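Nomvula Ntuli
A thread on folding woven cotton flatwork, mostly napkins and table runners, in small batches. Dry and technical. Mute if you only own paper towels.

Background: I do linen prep for a small event hire outfit called Hirent. May is the start of the busy stretch. Last Friday's order was 56 table runners and 406 napkins, all plain weave, all folded by hand on one table.

First point. Most folding problems are grain problems. A woven cloth has lengthwise yarns (warp) and crosswise yarns (weft). Fold parallel to either one and the edges meet. Fold a few degrees off and the cloth twists as it goes down, and the twist gets worse with every layer.

To find the grain on a cloth with no selvage left, pull lightly on two opposite edges, then on the other two. The direction with less give is usually the warp. Then pull corner to corner. That is the bias and it stretches most. Never grip there to move a cloth you have already squared.

Hemmed pieces mislead people. The hem is where the machine operator put it, and that can be off grain. If a runner will not lie flat when folded hem to hem, check the weave before blaming the iron.

When hem and grain disagree, I fold to the hem. Guests see the hem. The slight ripple in the middle disappears once there is a plate on it.

Second point, lifting. There are three ways to pick up a flat cloth and each leaves a different mark.

Corner lift: thumb and forefinger on two corners. Cleanest. Needs both hands and a clear table.

Edge lift: fingers slid under a long side, palm up. Good for runners. Keeps the existing fold.

Pinch lift: grab the middle of the cloth from above. Fastest, and the only one that works well on a heap. It gathers the fabric into a narrow column under the fingers, and everything near the pinch gets pulled off square.
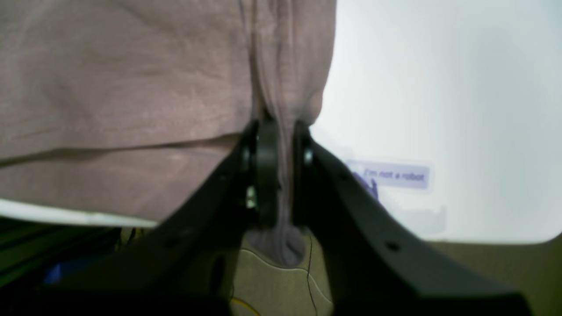 How long can a cloth stay pinched before it needs pressing again?
It depends on fiber and moisture. Fully dry cotton held for a few seconds will usually smooth out by hand. Cotton that is still slightly damp takes a crease much faster, and if it dries that way you will need steam.

The same rule explains why I don't sort straight out of the dryer. Warm cotton with moisture left in it sets wherever it is bent. Lay the load out flat first and sort later.

Third point, smoothing. Use the side of the hand, start at the center, move along the warp, lift, return to center. Then do the weft. Scrubbing back and forth just moves the wrinkle around.

For a long horizontal crease, hold one side down and draw the other away from it at a right angle to the crease. Low tension. If you can see the weave open up, you are pulling too hard.

Fourth point, fold sequence for a runner. Long edges to the center line, then closed along the center line, then ends to the middle, then in half. Four operations. It stores narrow and opens on the table with one crease down the middle, where the flowers go.

The alternative is rolling. Darlene Fraser, who trained me, rolls everything on a cardboard tube and gets no cross creases at all. She is correct. She also has a storeroom twice the size of mine.

Fifth point, napkins. Quarter fold, hems inside, all open corners pointing the same way in the stack. If the corners alternate, the stack leans. A leaning stack gets squeezed upright by whoever carries it, and the bottom napkins come out with a diagonal crease.

Stack height matters as well. I stop well before the stack starts to compress its own lower layers. Press down on the top with a flat hand. If it springs back, fine. If it stays down, split it.

Sixth point, color. Muted shades such as dusty rose, taupe and gray-lilac look different depending on how the light falls across the weave. Turn the same cloth ninety degrees and it can read as another dye lot. Before rejecting a piece as off-color, rotate it to match its neighbors and look again.

I rejected a whole bundle once for shade variation. Half of it had been stacked a quarter turn out. The Hendricks wedding ended up with white.

Actual dye lot differences show up best in flat daylight near a window. Under warm bulbs every pink becomes the same pink.

Seventh point, counting and labels. Count at the fold, in tens, with a strip of paper between tens. Counting a finished stack by its edges gives a wrong number because a quarter-folded napkin shows a different number of layers on each side.

Labels go on the outside of the bundle wrap, never pinned through the cloth. A pin pushed between yarns leaves a gap that closes in the wash. A pin pushed through a yarn leaves a break that does not.

Equipment, for those who asked last time. A table at hip height, higher than an ordinary dining table for most people. A padded cover, since cloth slides on bare laminate. A spray bottle set to mist. A steel ruler. That's the list.

I tried the Dendono folding board for one job. It is fine for shirts. For runners it is too short, and you end up sliding the cloth along it and losing the grain you just found. Sold it on.

On starch: light, if at all. Starch improves the first fold and makes every later correction harder. A starched cloth folded wrong has to be dampened all the way through before it will forget.

On fabric softener: no. It reduces absorbency, and softened napkins slide off each other in the stack. If cotton comes out stiff, try a second rinse first.

Reply to several people about polyester. Yes, it creases less when cold. It also holds a heat crease much longer than cotton does, so whatever fold it has when it cools in the dryer is the one you keep. Pull it promptly and lay it flat.

Reply on linen. Everything above applies, with more steam and less optimism. Iron it damp. Hang it before folding if you have the rail space.

Correction to the fourth point. Ends to the middle leaves a small gap, two fingers wide. Without the gap the final fold bulges and the outer layer ends up with a shallow second crease beside the first.

Next order is 454 napkins for a venue called Volerura, and they want a pocket fold. I will post the sequence when I have settled which side the hem goes on.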